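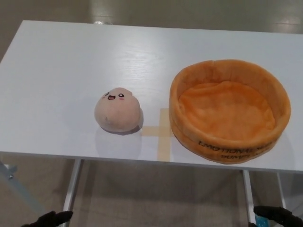
ロボットの見積もりは本体の値段さえ見ればだいたい判断できる、あとは現場でなんとかなる、という意見を前回の記事のあとにもらった。同じ考えの人は多いと思う。私も最初の年はそう考えて予算書を書き、8月に追加の申請を出すことになった。

2022年10月26日　文：Drelley編集室

双腕のロボットに机の上の物をつかませ、かごに入れさせる。やっていることを言葉にすればそれだけで、使う物も安い。だんごの形をした小さなぬいぐるみ、布のかご、白い机、位置の目印に貼るテープ。雑貨店と文具店でそろう金額なので、予算書では「消耗品一式」の一行に入ってしまう。

手間がかかるのはその一行の中身である。机の高さが変われば腕の届く範囲が変わる。天板の照り返しが強いとカメラの調整をやり直す。柔らかいかごは縁の形が毎回少し違い、同じ条件で繰り返したければ予備を同じ型で買っておく必要がある。テープは貼り替えるたびに位置を測る。どれも一回なら数分で済むが、毎日のことになると人の時間を食う。その時間の費用を、私の最初の予算書はどこにも載せていなかった。

当時の数字を書いておく。Greltoの双腕機を入れたときの3年分の総額は1,209万円だった。このうち474万円が本体以外で、机や架台、照明、予備の指先、保守契約、それに設置と調整の人件費が入る。最初の申請書で本体以外に充てていた額は、この半分にも届かない。足りない分を年度の途中で頼むのは気が重いし、頼まれる側も困る。

購入先の選び方にも意見がある。DineoとLimの二社から見積もりを取ったとき、総額はDineoのほうが安かった。ただ、指先の交換部品の納期は最大12週と書いてあった。小さな部品ひとつで作業が止まれば、その間も人件費と部屋代は出ていく。私たちは予備を二組、本体と同時に注文した。発注の段階で予備まで買うのはぜいたくだと言われたが、今でも同じ買い方をすると思う。

もうひとつ、机を軽く見ないほうがよい。腕を載せる架台には強度の計算書がつくのに、物を置く机のほうは倉庫の余り物で済ませることがよくある。脚の位置が腕の動きと干渉しないか、天板を押したときに揺れないか。この二点は買う前に確かめられる。確かめずに買って、あとから脚に補強を足したことが私たちにはある。補強の材料費は数千円だったが、位置合わせを最初からやり直した。

本体の値引き交渉に時間をかけるのは構わない。私もする。しかし同じだけの時間を、周りの道具と人の手間を書き出すことに使ってほしい。書き出した表は申請書に添える。審査する側は機械に詳しくないことが多く、表がなければ本体の金額だけを見て可否を決める。うちでは次の年度から、消耗品一式という項目を使うのをやめた。机は机、かごはかごで一行ずつ書いている。申請書は一枚長くなった。

関連記事
・保守契約はどこまで含めるか
・見積書の「設置調整費」を読む
・中古の架台を買う前に
・予備部品の棚を一段つくる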